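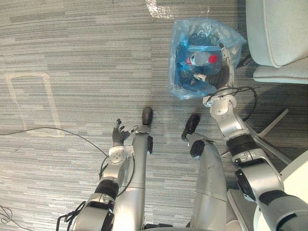

Visit report: tick identification lab, Kultosach

Search this site Go

16 Dec 2024

The Kultosach lab identifies ticks sent in by schools, clinics and the public. It occupies the second floor of the Gisler building in Pesness. The open day had four stops and took most of the morning.

Intake. Ticks arrive dead or alive in sealed tubes or bags. Each gets a form with the date of the bite, the place, and the body site. Forms without a place are still accepted, but the record is left out of the county map. The lab had received 43 submissions the week before the visit, which staff called low. The busy season starts in April.

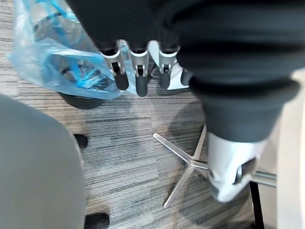
Fingers with black rubber tips, silver joints.

Identification. Larvae have six legs; nymphs and adults have eight. After that the work is done on mouthparts and the plate on the back, under a stereo microscope. A damaged tick can often be placed only to genus. Engorged ticks are harder to read and are measured in order to estimate how long they fed. Turnaround for identification is three working days.

Testing. Only ticks of species known to carry disease in the region go on to DNA testing, which adds 7 days. Staff repeated that a positive tick does not mean the person is infected, and that a negative one does not rule it out, as there may have been a second bite. Treatment decisions stay with the doctor.

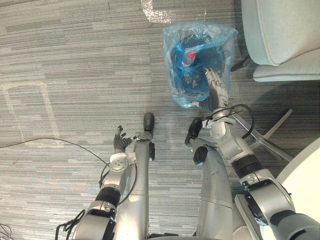 Clear plastic bag on striped carpet.

Removal advice. Fine-tipped tweezers, gripped close to the skin, pulled straight up with steady pressure. No petroleum jelly, nail polish or heat. Clean the bite with soap and water and write down the date.

The reference collection was closed for relabeling. Parking is behind the building; the front entrance has stairs only.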